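Lilodia Home Forum > Laundry and Linens > Small cloths that won't fold flat

Started Saturday, July 20, 2019

hallcloset_19
Posts: 419

I have a stack of thin cleaning cloths, the plain kind with a sewn edge, and I can't get them to fold into anything that stays folded. They come out of the dryer with the edges wavy and the corners curled. I fold in half, then half again, and the stack leans over by the next morning. I keep them on a narrow shelf over the washer, so rolling them in a basket isn't an option. How do you all do it?

Sarkar
Posts: 100

What dryer setting? Mine did that on high. I moved them to low and take them out while they are a little damp, then fold right away and let them finish on the shelf. The edge thread shrinks at a different rate than the cloth does and that is where the wave comes from.

tablelinen_pat
Posts: 600

I don't agree on putting them away damp. They smell in a week if the stack is more than a few deep. Dry them all the way and press the edges with your hand on a hard surface. You don't need an iron.

Iresha Mridha
Posts: 19

I fold a lot of these and the dryer is only part of it. What matters more is how you pick the cloth up and put it down. If you grab it in the middle and drop it on the table, the bottom lands first and doubles under, and you spend the rest of the time pulling it straight.

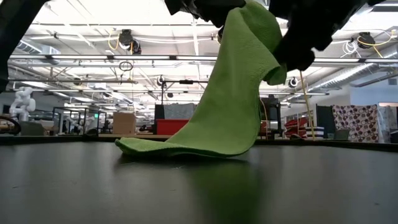 Picking up by one bunched spot is what I would stop doing first. A cloth held that way has no straight side to work from. You can see it on the green one, where the stitched edge runs in a shallow wave along the table and the left corner turns up a little. If you fold on top of that, the wave goes inside the fold and the corner sticks out of the stack. I set the whole thing down again and start over from two corners.

Find one corner, run your fingers along the sewn edge until you get to the next one, and keep hold of both. Don't reach across the middle for it. Pull until the edge between your hands is straight, lower the far edge to the table first, and then bring your hands down toward yourself. It should land mostly flat. After that I smooth from the center out.

hallcloset_19
Posts: 419

OK, I do grab them in the middle. I take them out of the basket in a wad and shake them. Does it matter which two corners? Mine aren't quite square anymore after washing.

Iresha Mridha
Posts: 19

Use two corners on the same short side if you can tell which is the short side. With an out-of-square cloth I don't try to match all the corners. I match the fold side and let the open side be uneven, and the open side goes to the back of the shelf.
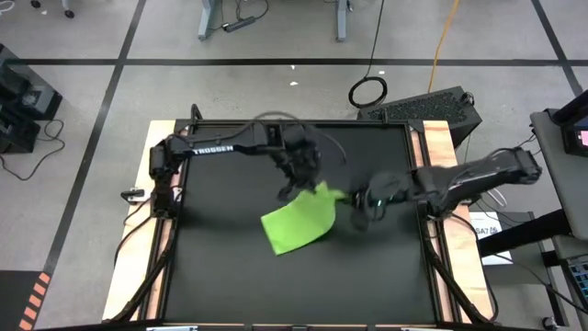
Keep the tension even while you lower it, too. If one hand is pulling harder, the edge goes down on a slant and the first fold comes out crooked. Thin cloths show this more than thick ones. With bath towels you can get away with almost anything.

For the fold, I do thirds the long way and then in half. Halves and halves again gives you a bulky corner where all the layers meet, and I think that is why your stack leans.

tablelinen_pat
Posts: 600

Thirds is right. I would still turn every other one around so the folded sides alternate. Otherwise the stack gets higher on one side no matter how neat each one is.

Sarkar
Posts: 100

If you alternate them you lose the clean front. I tried it and it looked worse than the leaning. I just keep the stacks short and have two of them.

Also, to the point about damp, I did say a little damp. I am in Lolladham and it is dry here most of the year. They are done in an hour. I have never had a smell.

tablelinen_pat
Posts: 600

That explains it. I would not try it where I live.

hallcloset_19
Posts: 419

I did a load tonight on low and dried them completely. Picked up by two corners on the short side, lowered the far edge first, thirds and then half. It is slower. The thirds made the biggest difference, and the pile is standing straight for now. A couple of the older ones still have a curl at one corner that I can't press out by hand.

I have an old Stakov iron somewhere. Is it worth getting out for those?

Iresha Mridha
Posts: 19

If they are cotton, a quick pass on the sewn edge is fine. If they are synthetic I would leave the iron alone and put those at the bottom of the stack under the others. Give them a few days.

Sarkar
Posts: 100

Or use the curled ones first. I have some from April that I quit folding. They go in the bucket under the sink.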